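From: Bouchra Farouk
To: cell-ops list
Date: 13 July 2024
Subject: Re: Gripper fault on the toy bin, again

Replying inline to Ross, and then adding what I found, so scroll past the quoted part if you were there for it.

Ross McIver wrote:
> Saber stopped twice on the toy bin overnight. Both times the log
> says "grasp force timeout" and then nothing for several minutes.
> The first time I cleared it from the pendant and it went back to
> work. The second time the fingers closed on air, the arm carried
> the air very carefully over to the other bin, let it go, and
> logged a success.
>
> I count 166 of those successes in the log since the June update.
> Is this the finger sensor, or is it the software believing
> whatever it likes?

Both, I'm afraid. They encourage each other.

I started with the finger sensor, as that's what everyone suspected and I wanted to be finished with it. With power off and the arm locked out I reseated the connector at the wrist. One pin was sitting further back than its neighbors. I pushed it home, powered up, and ran 500 open and close cycles with nothing between the fingers. Two timeouts. Before the reseat I couldn't get through a coffee without one, so I'm calling the pin guilty of the timeouts, or most of them.

The pin doesn't explain the imaginary toys. For that I had to read the release notes, which I recommend to anyone having trouble sleeping. Under "minor improvements" Stellier changed what happens when the force reading is missing. The old version treated a missing reading as a failed grasp and tried again. The new one uses the last good reading. So if the last thing Saber held was a nice firm block, and the sensor then drops out for a moment, Saber goes on holding that block in its heart for as long as it takes to get to the other bin.
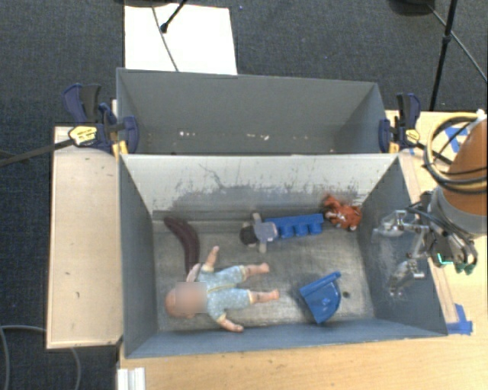

Soft toys make it worse. Our threshold was set on hard plastic, and with anything plush the fingers can be nearly shut before the force climbs high enough to count. Somebody (me, in June) lowered the threshold to help with that, and in doing so made it even easier to be satisfied with nothing. I have put it back where it was. Plush picks will fail more often now, but they will fail out loud.

Now the part I like least. Ross, when you cleared the fault from the pendant, the arm moved before you had left the cell, didn't it? Adel saw the same thing last week and mentioned it to me in the hallway as a curiosity. It's a safety problem and it should have gone to this list the same hour. I tried it myself from outside the barrier with the e-stop in my other hand. If you clear a force timeout while a move is queued, the move resumes at once. There is no second confirmation. Speed is the normal running speed, and the gripper doesn't care whether it's reaching for a doll or for the person who was leaning in to see what was wrong with the doll.

So until Itlow sends a fix or tells us in writing which setting I've missed:

Don't clear a force timeout from inside the cell. Press the e-stop, take the toys out or leave them, come out, close the gate, then cancel the queue before you clear anything. Yes, you lose the run. Lose the run.

No unattended overnight work on Saber. Marwa has already moved her jobs and was nicer about it than I would have been.

If the arm logs a success and you didn't see a toy move, write down the time. I can match it against the raw force trace, but only if I know where to look. The trace from the last night alone is 2386 pages when printed. Please don't ask how I know.

I've rolled the controller back to the version before June and will leave it there. Magdy, you asked whether the pick numbers in your draft are affected. They are. Anything after the update needs the 166 taken out, and I'd hold the table until I've been through the rest of the log by hand. I can send you what I have so far, with the doubtful ones marked.

The ticket with Itlow is open. Their first answer was to ask if we had tried turning it off and on again. I said we had, and that it had come back on with the same beliefs.

The wrist cable is being swapped as soon as the spare gets here from Ustden. If the timeouts come back before then, stop the cell and call me.

Bouchra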